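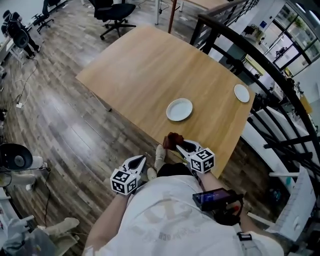 The Sullton day room opened for meals in February, and this report covers the period from then to the end of the second grant payment. Most of the money in this period went on furniture and tableware for the dining end of the room, with a smaller part set aside for the floor and for staff hours. The main purchase was the tables. We chose a plain rectangular top with a honey-colored wood grain finish, and white round plates to go on it, so that a plate stands out clearly from the surface under it. Several of our members have poor eyesight, and the old gray-topped tables with cream plates were a regular source of spills.

**Use of the room**

We served 757 meals in the period. The target in the grant agreement was 1,000, so we are short. Most of the gap comes from the first weeks, when we were open only for lunch and the dishwasher connection had not been signed off. Once both sittings were running, the weekly numbers came close to what we had planned, and we expect to make up part of the difference in the next period. We do not expect to make up all of it.

The membership list now stands at 103. This includes people who have come only once. We are not yet recording repeat visits separately and will start doing so from the next period, as you asked in your comments on the first report.

The early sitting is busier than the late one. It fills by 11:45, and on some days people have waited in the corridor. The late sitting has had free places every week. We have moved the start of the late sitting forward by half an hour to see if that evens things out.

**Tables and chairs**

The tables came from Clirkance as quoted. One was delivered with a damaged corner and was exchanged at no cost. The finish has held up well to daily wiping. Hot dishes are a different matter: two tops have pale rings where serving dishes were put straight down, and we now keep mats on the serving side. The rings do not wipe off. We have asked Clirkance if they can be treated and are waiting for an answer.

Dining chairs are the one item that has not been bought. The model in the original budget was withdrawn, and the replacement offered was wider, which would have meant fewer places at each table. For the time being members use chairs on loan from the church hall. The black office chairs at the desk end have wheels and are not used for meals. We have a quote from Ridon for a fixed-leg chair with arms that fits within the budget line, and we would like your approval before ordering, as it is a change of supplier.

**Plates and tableware**

We bought white plates in two sizes from the Tlapale range. The larger one is used for the main course and the smaller for bread, fruit and dessert. Breakages have been higher than we allowed for, with 14 plates lost so far. Nearly all of these were broken in stacking and washing up, and hardly any at the table. We have lowered the shelf where the clean plates are kept and stopped stacking the two sizes together. Only one plate has been broken since then.

Members have generally been positive about the plates. The main complaint is that the larger one has a shallow rim, and food gets pushed over the edge by people who eat with one hand. We have ordered a small number of plates with a deeper rim to try out. These were paid for from our own funds and are not included in the claim.

**Floor**

The dark wood-plank floor was kept, as agreed, in place of the vinyl in the first proposal. The boards run on the diagonal, and at first we were concerned that chair legs would catch at the joints. This has not been a problem so far – the joints are tight, and the sanding done before opening seems to have been enough. Crumbs and small spills are harder to see on the dark boards than on the table tops, so the floor is now swept between sittings as well as at the end of the day. This adds to the cleaning hours, and the extra cost is shown on its own line in the attached accounts.

**Table setting and clearing**

Part of the grant was for activity hours, and we have used these mainly for setting and clearing. Members who wish to take part lay out the plates before a sitting and clear away afterward, at their own pace. A small group does this regularly. It takes longer than if staff did it, and we have built the extra time into the schedule. One table is kept free for practice on days when the group meets outside meal times.

**Spending**

Spending on tables and plates is within budget. Cleaning is over, for the reason given under Floor. The chair line is unspent. We ask that it be carried forward to the next period. If the Ridon quote is approved, we expect the chairs to be delivered and paid for before the next report is due.

**Next period**

- Order and install the dining chairs, once approved.
- Return the borrowed chairs to the church hall.
- Start recording repeat visits.
- Try the deeper plates at the early sitting and ask members for their views.
- Review the new start time for the late sitting.
- Settle the question of the marked table tops with Clirkance.

The receipts for tables, plates and floor work are attached. The invoice for the dishwasher connection has not reached us yet and will be sent on separately.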